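In defence of the plain letter block

Published by the Early Learning Resources Office, Plinorov
Aug 3, 2019

Each August the Office receives the order lists of the nurseries and infant classes it supplies, and each August the lists grow longer at one end and shorter at the other. Tablets, talking alphabets and light-up phonics boards are requested in quantity. Letter blocks are requested hardly at all. Of the 128 settings which returned a list this year, only 2 asked for replacement blocks. It is the view of this Office that the block deserves better, and that heads of setting should think again before their final orders are confirmed.

The case against blocks is familiar and should be stated fairly. They are small and are easily lost. They are noisy on a hard floor. A set with three missing vowels is of little use for spelling, and few settings have the time to check a set at the end of the day. The talking alphabet, by contrast, comes in one piece, names each letter clearly and can be wiped down in a moment. The Dreltus nursery group, which moved wholly to such boards two years ago, has told us that its staff are content with the change, and we have no reason to doubt it.

What the board cannot offer is a letter that may be picked up and turned over. Adults tend to forget how strange the alphabet is in this respect. A cup remains a cup whichever way it is facing. A chair on its side is still a chair. Letters do not behave in this manner, and a child of four has every right to find the rule peculiar.

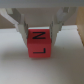

A bold Z given a quarter turn becomes an N. An L stood on its head is no longer quite an L, and the young reader must decide whether to turn the block, turn the head or ask for help. On a screen the difficulty never arises, as the letter is always presented the right way up. Teachers sometimes regard this as a kindness. We would suggest that it merely puts off a lesson which the child will meet later, with a pencil in hand, when reversed and upended letters begin to appear in written work and cause some concern at home.

A block also has more than one face, and so a choice has to be made. Which letter is wanted, and on which side is it to be found? The question is a modest one, yet it calls for looking, turning and remembering, and it may be asked many times in the course of a morning without any instruction from an adult. The reception class at Srisuk keeps its blocks in an open tray by the window for this purpose, and children may go to them at any time before lunch.

The Office does not propose that boards and tablets be withdrawn. Many are well made, and for some children a clear spoken sound is of great value. Our request is narrower. Settings should keep at least one complete set of plain blocks for every room, with strong colours, thick simple letters and no pictures to compete with them. Decorated sets, in which each letter shares its face with an animal or a fruit, are attractive in the catalogue but encourage children to name the animal and pass over the letter.

The stores at Bosus at present hold 635 blocks, sorted and ready for issue. Settings wishing to draw on them should write to the Office before the end of August, stating the number of rooms to be supplied. Incomplete sets may be returned at the same time, and missing letters will be made up from stock where possible.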